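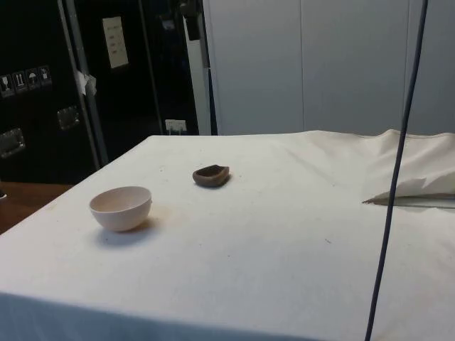
Open day at the old Andirdale isolation hospital, the one on the hill outside Briltley, in July. Notes typed up fast because I have a shift later. I went mostly for the quarantine wing, which hasn't been open to the public before, and stayed for the lab talk, which I almost skipped. Got there at 10 and there was already a line at the gate. The tour starts in the kitchen block and they spend a long time on food, more than I expected. Every patient had their own dishes, marked, boiled, never shared between rooms. Picture a pale round bowl and a small brown dish set out on a white cloth and you have pretty much a whole place setting. Soup or porridge in one, something dry in the other. Went in through a hatch. Nurse on one side, patient on the other, hatch doors never open at the same time.

The hatches are still there. You can work them yourself, there's one at kid height. Stiff though.

From the kitchen you go out across the yard to the wards. Two long buildings, windows on both sides, verandas facing south. Beds were rolled out onto the verandas in all but the worst weather. A woman in our group said her aunt had been in with scarlet fever as a child and what she remembered was snow on the blanket. The guide wrote that down, they're collecting this kind of thing. If you have family stories about the place there's a form at the desk in the gatehouse, or there was, they ran out by noon.

Our guide was Rasmus Vanags, retired public health inspector, very quick talker, I missed maybe a third. Worked for the county in the years when the hospital was winding down. He has strong views on quarantine and doesn't hide them. Main one - people will follow a rule if somebody brings them groceries. He said the county's old isolation orders came with a fuel allowance and a visit from the school attendance officer to say the kids wouldn't be marked absent. Fines existed on paper. He could find only 3 in the ledger for the whole run of the hospital, and one was for a man who sneaked out to feed his pigs and went straight back.

The ledger itself is on show, under glass, open to the diphtheria year. 513 admissions, in very neat handwriting. You can't turn the pages obviously but there's a binder next to it with copies. I spent too long on the binder and got left behind by the group. Columns for name, age, street, disease, day in, day out. A lot of them are the same street over and over. Then you get to the next page and it's the next street along. It's better than any map I've seen on how this stuff moves.

Quarantine wing was what I came for. Smaller than you'd think. It wasn't for sick people at all, it was for contacts - families of a case, who had to sit it out and wait. Single rooms down one side, bathroom at the end, a door to the outside from each room so you never used the corridor. Rasmus made a point of this. The corridor was staff only. He compared it with the hotels used during Covid, where everybody shared the elevator and the same carpeted hallway, and he got kind of loud about the ventilation. Fair enough. Somebody asked him about masks and he said next question.

One of the rooms has been put back how it was. Iron bed, chair, a shelf. Writing on the inside of the closet door in pencil, tally marks and a rude rhyme about the matron. No photos of the rhyme allowed, I don't know why, it's not that rude.
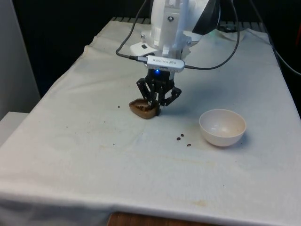 After that there was a break and then the lab talk, in the former laundry. Bad acoustics. The room is leased to Petrauskas, who do the wastewater testing for Briltley and the towns down river, and they had put on half an hour about how it works. I figured it would be dull. It was the best thing all day.

Short version, since I only got some of it down. Samples come from the treatment plant inlet, pulled automatically over a full day so you're not just catching the morning rush. They go on ice. At the lab they get concentrated and tested for whatever's on the list - Covid, flu A and B, RSV, norovirus in the winter. The number you get back is copies of the virus's genetic material per unit of water, adjusted for flow and for how many people are likely on the system. It doesn't say who is sick or how many. It says up or down. And it says it before the clinics do, usually by a few days, as people shed virus before they bother seeing a doctor, and lots never bother.

They ran 626 samples last year. The speaker (didn't catch her name, sorry) showed the Covid line going back to the start and you could see each new variant as a bump, the Omicron one is a cliff. She said the hardest part now is money, not science. When the emergency funding went the weekly sampling went down to every other week at a couple of the sites, and a curve with half the dots missing is a lot harder to call.

Questions were good. A man wanted to know if they could tell which house. No, and they don't want to, the pipe covers thousands of homes. A teacher asked if schools get told when the flu line climbs. Answer was it's on the county website and the schools are supposed to look. The teacher laughed. I think that is the thing I'd take up if I was on the health board - just email the schools.

Also asked - does rain mess it up. Yes. A lot. That's what the flow correction is for and it's not perfect.

Practical stuff for anyone going to the next one:

Parking is on the field and the field was soft. The Prinari shuttle bus runs from Briltley station and was mostly empty, take that. It drops you at the lower gate so there's a climb, there is a lift up from the yard for wheelchairs but you need to ask at the gatehouse.

Tour groups leave every half hour or so. Quarantine wing is only in the longer tour, check before you get in line as the signs aren't clear and several people ended up on the short one by mistake. Long one took us around 2 hours with questions.

Food is a coffee cart. One. Bring a sandwhich.

The mortuary is not on the tour. The burial ground is, if you go on your own, follow the path behind the second ward. Most of the markers are just numbers. The names that go with them are in the binder at the back, which I only found out afterward, so look at that first and then walk down.

Free entry, donation bucket for the veranda roof. They want to get the beds back out there and they can't till the roof is safe. I put in a ten and bought the booklet, which has the ledger pages in it but to small to read. The binder's better. Might go back with my mother, she was born on one of those streets.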